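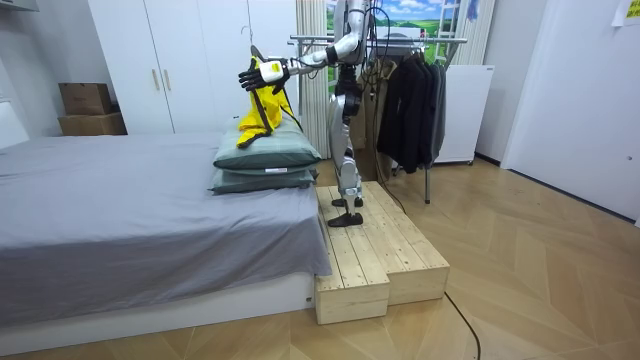
그림 4-1. 원격 조종으로 옷 잡기. 한 손으로 노란 옷의 윗부분을 잡은 상태이고, 두 발은 침대 옆 나무 단 위에 있습니다.

4장. 침실 작업 가르치기: 옷 집어 옮기기

개정: 2025년 10월 6일

3장까지 따라오셨다면 장갑도 짝을 맞췄고 비상정지 버튼이 어디 있는지도 외우셨을 거예요. 이제 진짜 일을 시켜 봅시다! 저는 Toldale에서 시연 데이터를 모으고 이 안내서도 같이 쓰고 있어요. 4장은 제가 제일 좋아하는 장인데, 옷이라는 물건이 워낙 제멋대로라 처음 하시는 분들이 제일 많이 웃고 제일 많이 한숨을 쉬는 장이기도 합니다.

여기서 할 일은 침대 위에 있는 옷을 손으로 잡아 들고, 행거까지 가져가서 거는 동작을 원격 조종으로 보여 주는 것입니다. 조종은 Zustley 장갑으로 하고, 기록은 Plakell 프로그램이 맡아요. 팔을 직접 붙잡고 움직여 주는 방식(손 교시)은 4.6에 따로 적어 두었습니다. 걷는 동작은 이 장에 안 나와요. 발은 처음부터 끝까지 단 위에 그대로 둡니다.

8월판을 출력해서 쓰고 계신 분은 4.3과 4.5를 꼭 새로 뽑아 주세요. 순서가 바뀌었습니다.

4.1 방 준비하기

방 준비는 귀찮아도 매번 똑같이 하시는 게 좋아요. 저는 예전에 "이 정도면 비슷하지" 하고 넘어갔다가 오후 내내 모은 기록을 통째로 버린 적이 있습니다. (침대가 손바닥 하나만큼 밀려 있었어요.)

1. 나무 단을 침대 옆면에 바짝 붙입니다. 틈이 보이면 안 됩니다. 높은 쪽이 뒤, 낮은 쪽이 앞이에요.

2. 손으로 단의 네 모서리를 눌러 봅니다. 조금이라도 덜컹거리면 바닥에 뭐가 끼었는지 보고 다시 놓으세요.

3. 침대 시트를 팽팽하게 당깁니다. 주름이 크게 잡혀 있으면 손가락이 옷과 함께 시트까지 집어 올리는 일이 생깁니다.

4. 베개는 단과 가까운 쪽에 포개 놓습니다. 옷을 그 위에 걸쳐 두면 높이가 생겨서 손이 들어가기 훨씬 편해요. 평평한 매트리스에 납작하게 깔린 옷은 나중에, 익숙해진 다음에 해 보세요.

5. 행거를 팔이 닿는 범위 안에 둡니다. 범위는 Plakell 화면의 '작업 공간' 보기에서 연두색으로 표시됩니다. 행거의 걸이 부분이 연두색 안에 들어와 있으면 되고, 다리는 밖으로 나가도 상관없습니다.

6. 행거에 옷이 이미 걸려 있다면 한쪽으로 밀어서 빈 자리를 만들어 주세요. 손가락을 편 손이 넉넉히 들어갈 만큼이면 충분해요.

7. 바닥의 케이블을 눈으로 한 번 따라가 봅니다. 로봇 등에서 내려오는 케이블, 단 앞쪽으로 지나가는 케이블 모두요.

주의: 케이블을 밟은 채로 조종을 시작하지 마세요. 조종하는 사람은 화면만 보고 있어서 자기 발밑을 잘 모릅니다. 저는 조종 자리 주변의 케이블을 먼저 치우고 나서야 장갑을 낍니다.

주의: 단 위에 로봇이 서 있는 동안에는 단을 밀거나 당기지 마세요. 위치가 마음에 안 들면 3장의 '내려놓기' 절차로 로봇을 먼저 거치대에 옮긴 다음 고칩니다.

참고: 조명은 시작할 때와 끝날 때가 같아야 해요. 우리 작업실 중에 Cárdenas라고 부르는 방은 해 질 무렵이면 바닥에 빛이 길게 들어와서, 저는 거기서는 커튼 상태까지 메모해 둡니다.

4.2 옷 고르기

첫 시연에는 이런 옷이 좋습니다.

침대 시트나 베개와 색이 확 다른 옷. 화면으로 볼 때 가장자리가 잘 보여야 손을 어디로 넣을지 판단이 서요. 노랑이나 빨강처럼 튀는 색이면 마음이 편합니다.

너무 얇지 않은 옷. 미끄러운 안감이나 실크 같은 천은 손가락 사이로 스르륵 빠져요. 저도 아직 자신 없습니다.

끈이 하나쯤 있는 옷은 괜찮아요. 다만 끈이 늘어지는 방향을 매번 다르게 해 주세요. 늘 같은 쪽으로만 늘어져 있으면 로봇이 그쪽만 배웁니다.

단추가 많은 옷, 모자가 달린 두꺼운 외투, 장식이 달랑거리는 옷은 뒤로 미루세요. 욕심나는 건 저도 압니다.

4.3 조종 연결하기

이제 장갑을 낄 차례예요. 두 사람이 한 조로 합니다. 한 사람은 조종을 하고 한 사람은 비상정지 버튼을 들고 로봇 쪽을 봅니다. 이 안내서에서는 뒤의 사람을 '지킴이'라고 부를게요. 혼자 계신다면 오늘은 여기까지만 하시고 짝을 구한 날에 이어서 해 주세요.

1. 지킴이가 비상정지 버튼을 눌렀다 풀어 봅니다. Plakell 화면 오른쪽 위가 빨간색으로 바뀌었다가 회색으로 돌아오면 정상입니다.

2. 조종자가 Zustley 장갑을 끼고 손목 끈을 조입니다. 손목이 돌아가지 않을 정도면 되고, 손끝이 저리면 너무 조인 거예요.

3. 손바닥을 펴고 3초 동안 가만히 있습니다. 장갑에서 짧게 한 번 진동이 오면 편 손이 등록된 겁니다.

4. 주먹을 쥐고 똑같이 합니다. 이번에는 진동이 두 번 와요.

5. 화면에서 '따라하기 대기'를 누릅니다. 아직 로봇은 움직이지 않습니다.

6. 화면에 보이는 로봇의 팔 자세와 내 팔 자세를 맞춥니다. 두 윤곽선이 겹치면 초록색이 됩니다. 여기서 급하게 하시는 분이 정말 많은데요, 천천히 하세요. 자세가 어긋난 상태로는 연결 자체가 안 되기 때문에 서둘러 봐야 소용이 없어요.

7. 지킴이가 큰 소리로 "연결합니다"라고 말하고, 조종자가 "네"라고 대답한 다음 발판을 밟습니다. 발판을 밟고 있는 동안만 로봇이 따라 움직입니다.

8. 속도를 50퍼센트로 맞춥니다. 처음 며칠은 더 올리지 마세요. 느려서 답답하겠지만 옷을 다룰 때는 이 속도가 제일 잘 맞더라고요.

주의: 발판에서 발을 떼면 로봇은 그 자세에서 멈춥니다. 손에 옷을 쥐고 있었다면 계속 쥐고 있어요. 다시 밟기 전에 6번의 윤곽선 맞추기를 반드시 다시 하세요.

주의: 로봇이 연결되어 있는 동안 지킴이를 포함해 누구도 침대와 로봇 사이에 손을 넣지 않습니다. 떨어진 옷을 주워 주고 싶은 마음, 정말 잘 알아요. 그래도 발판을 떼고, 화면이 '대기'로 바뀐 걸 보고 나서 주우세요.

4.4 옷 잡기 시연

드디어 잡아 봅시다. 한 번의 시연은 다음 순서로 갑니다.

1. '기록 시작'을 누르고 팔을 잠깐 그대로 둡니다. 시작 자세가 깨끗하게 남아야 나중에 자르기가 쉬워요.

2. 손가락을 벌린 채로 팔을 침대 위로 뻗습니다. 팔꿈치를 먼저 펴고 손목은 나중에 맞춘다고 생각하시면 편합니다. 반대로 하면 손이 베개를 툭 치고 지나가기 쉬워요.

3. 옷의 윗부분, 그러니까 목둘레나 어깨 가까운 곳 위에 손을 둡니다. 옷걸이에 끼워 둔 옷이라면 고리 바로 아래를 노리세요.

4. 손목을 조금 낮추고, 엄지와 나머지 손가락 사이에 천이 들어왔는지 화면으로 확인합니다. 잘 안 보이면 지킴이에게 물어보세요! 화면만 보고 혼자 끙끙대지 않으셔도 됩니다.

5. 손가락을 천천히 모읍니다. 꽉 쥐려고 힘을 주실 필요는 없어요. 쥐는 힘은 프로그램에서 정한 값까지만 올라갑니다.

6. 위로 한 뼘만 들어 올리고 멈춥니다. 옷이 따라 올라왔는지, 베개나 시트를 같이 물지 않았는지 봅니다.

7. 괜찮으면 팔을 옆으로 뻗은 채 마저 들어 올립니다. 옷자락이 베개에서 완전히 떨어질 때까지 몸통은 돌리지 마세요.

반대쪽 팔은 몸통 가까이에 굽혀 둡니다. 쓰지 않는 팔이라고 축 늘어뜨려 놓으면 조종하다가 나도 모르게 움직이게 되고, 그게 기록에 다 남아요. Plakell에서 '한 팔 고정'을 켜 두면 아예 걱정할 일이 없습니다. 저는 늘 켜 둡니다.

참고: 6번에서 옷이 빠졌다면 기록을 끊지 말고 그 자리에서 다시 잡아 보세요. 다시 잡는 모습도 쓸모가 있습니다. 다만 같은 시연에서 4번까지 놓쳤다면 그때는 멈추고 새로 시작합니다. 조종하는 사람의 팔도 그쯤이면 지쳐 있어요.

참고: 손가락을 벌리는 정도는 크게, 시원하게 해 주세요. 조심스러운 분일수록 손을 반쯤 오므린 채 다가가시는데, 그러면 손등이 먼저 천을 밀어 버립니다. 제 동료 Tirta Wijaya는 새로 온 사람이 장갑을 끼면 일단 빈손으로 쥐었다 펴기부터 한참 시켜요. 처음엔 왜 그러나 했는데 지금은 저도 똑같이 시킵니다.

4.5 행거에 걸기

잡는 것보다 거는 게 어렵습니다. 각오하세요!

1. 옷을 든 손을 몸통 앞쪽으로 가져옵니다. 이때 옷자락이 로봇의 다리나 등 쪽 케이블에 닿는지 지킴이가 계속 보고 있어야 해요.

2. 허리를 천천히 돌려 행거를 향합니다. 돌리는 속도는 장갑이 아니라 왼쪽 엄지 스틱으로 정합니다. 끝까지 밀지 말고 살짝만 기울이세요.

3. 고리가 가로대보다 높이 올라오도록 손을 듭니다. 화면에서는 높아 보이는데 옆에서 보면 모자란 경우가 많으니 여기서도 지킴이 말을 믿으세요.

4. 고리를 가로대 너머로 넘긴 다음 천천히 내립니다.

5. 가로대에 무게가 실리면 화면의 손목 힘 막대가 뚝 떨어집니다. 그걸 보고 손가락을 폅니다.

6. 손을 편 채로 뒤로 뺍니다. 옆으로 빼면 옆에 걸린 옷까지 쓸고 나와요. 저는 이걸로 재킷 한 줄을 다 떨어뜨려 봤습니다.

7. 팔을 시작 자세로 돌리고 '기록 끝'을 누릅니다.

주의: 고리가 가로대에 걸린 상태에서 팔을 잡아당기지 마세요. 행거가 로봇 쪽으로 넘어올 수 있습니다. 걸린 것 같으면 발판을 떼고 지킴이와 이야기한 뒤에 천천히 위로 들어 빼세요.

8월판에서는 손가락을 편 다음에 힘 막대를 보라고 적혀 있었는데, 순서가 거꾸로였어요. 죄송합니다. 위의 5번대로 해 주세요.

4.6 팔을 직접 잡고 보여 주기 (손 교시)

장갑 조종으로 도저히 안 되는 구간이 있어요. 주로 고리를 가로대에 넘기는 마지막 부분이요. 그럴 때는 로봇의 팔을 직접 잡고 움직여서 그 구간만 따로 가르칠 수 있습니다.

1. 장갑을 벗어 거치대에 걸고, 화면에서 '따라하기'를 끕니다.

2. '손 교시'를 누르고 가르칠 팔을 고릅니다. 양팔을 동시에 고르지 마세요.

3. 한 손으로 팔뚝을, 다른 손으로 손목의 하얀 덮개 부분을 받칩니다. 손가락은 잡지 않습니다.

4. 지킴이가 '풀기'를 누르면 팔이 가벼워집니다. 처음엔 팔이 살짝 내려앉는 느낌이 나는데 정상이니 놀라지 마시고 그대로 받쳐 주세요.

5. 원하는 길로 천천히 움직입니다. 중간에 멈춰도 괜찮습니다. 멈춘 시간은 Plakell이 알아서 줄여 줘요.

6. 끝나면 팔을 받친 채로 "잠가 주세요"라고 말하고, 지킴이가 '잠금'을 누른 뒤에 손을 뗍니다.

주의: 손 교시 중에는 팔꿈치 안쪽에 손을 넣지 마세요. 팔이 가벼워져 있어도 관절이 접히는 힘은 그대로입니다.

주의: 단 위에 올라서서 팔을 잡지 마세요. 키가 닿지 않으면 별도의 발받침을 쓰시고, 로봇이 선 단에는 사람이 같이 올라가지 않습니다.

손 교시로 만든 구간은 장갑 시연과 이어 붙일 수 있는데, 이어지는 지점에서 팔 자세가 맞아야 합니다. 화면에서 두 선이 만나는 점을 눌러 보고 주황색이면 다시 녹화하세요. 주황색을 억지로 이어 붙이면 재생할 때 팔이 움찔합니다.

4.7 기록 확인하고 이름 붙이기

시연이 끝날 때마다 바로 확인하세요. 모아서 하면 뭐가 뭐였는지 하나도 기억 안 납니다.

1. 기록 목록에서 방금 것을 열고 처음부터 끝까지 재생합니다. 두 배속까지는 괜찮아요.

2. 손가락이 천에 닿는 순간과 손가락을 펴는 순간에 표시를 넣습니다.

3. 결과를 고릅니다. '걸림', '떨어짐', '중단' 중 하나예요. 걸렸는데 금방이라도 떨어질 것처럼 삐딱하면 '걸림'을 고르고 메모에 '삐딱함'이라고 적어 주세요.

4. 옷 종류와 색, 끈이 늘어진 방향을 메모에 적습니다. 길게 쓰실 필요 없습니다. "노란 옷, 끈 있음, 대각선" 정도면 훌륭해요.

5. 저장합니다.

실패한 기록을 부끄럽다고 지우는 분들이 계신데 제발 지우지 마세요! 결과만 제대로 골라 두시면 됩니다. 정말로 지워야 하는 건 사람이 작업 공간 안에 들어온 기록, 그리고 도중에 침대나 단이 움직인 기록입니다. 이 두 가지는 '폐기'로 보내세요.

4.8 자주 생기는 문제

윤곽선이 초록색이 안 됩니다.
대부분 어깨 때문입니다. 긴장하면 어깨가 올라가거든요. 숨을 한 번 내쉬고 어깨를 툭 떨어뜨려 보세요. 그래도 안 되면 4.3의 3번부터 다시 합니다.

손가락을 모았는데 로봇 손이 늦게 닫혀요.
무선 상태를 확인하세요. 화면 아래의 지연 표시가 노란색이면 조종 자리를 로봇 가까이로 옮깁니다. 작업 공간 밖이어야 하는 건 물론이고요.

옷을 들면 베개가 따라 올라옵니다.
손이 너무 깊이 들어간 거예요. 4.4의 4번에서 손목을 덜 낮춰 보세요. 베개 옆면의 라벨 같은 작은 천 조각이 손가락 사이에 끼는 일도 있으니 라벨은 반대쪽으로 돌려 두면 속이 편합니다.

끈이 손가락에 감겼습니다.
손을 쥐었다 폈다 하지 마세요. 더 감깁니다. 발판을 떼고 '대기'를 확인한 다음, 지킴이가 비상정지를 누른 상태에서 손으로 풀어 줍니다. 이 기록은 '중단'으로 저장합니다.

재생할 때 허리가 시연보다 덜 돌아갑니다.
등 쪽 케이블이 당겨지면 프로그램이 회전을 줄입니다. 케이블이 바닥까지 여유 있게 내려오는지 보고, 팽팽하면 3장의 '케이블 여유 주기'를 다시 해 주세요.

조종하다가 멀미가 나요.
저도 그랬어요. 화면 시점을 '고정'으로 바꾸고, 시연 사이에 꼭 화면에서 눈을 떼세요. 참고 계속하시면 다음 날까지 갑니다.

4.9 마칠 때

1. 로봇의 두 팔을 시작 자세로 돌립니다.

2. 발판에서 발을 떼고 '따라하기'를 끕니다.

3. 지킴이가 비상정지를 누릅니다. 누른 채로 둡니다.

4. 장갑을 벗어 충전 거치대에 겁니다. 손목 끈은 풀어 두세요.

5. 행거에 걸린 연습용 옷을 빼서 상자에 넣습니다. 다음 조가 쓸 옷이니 대충이라도 개어 주시면 고맙겠습니다.

6. 침대와 단의 위치가 시작할 때와 같은지 보고, 달라졌으면 방 메모에 적습니다.

5장에서는 같은 옷을 침대 위에 펼쳐 놓고 두 팔로 개는 동작을 합니다. 5장을 시작하기 전에 장갑은 양쪽 다 완전히 충전해 두세요.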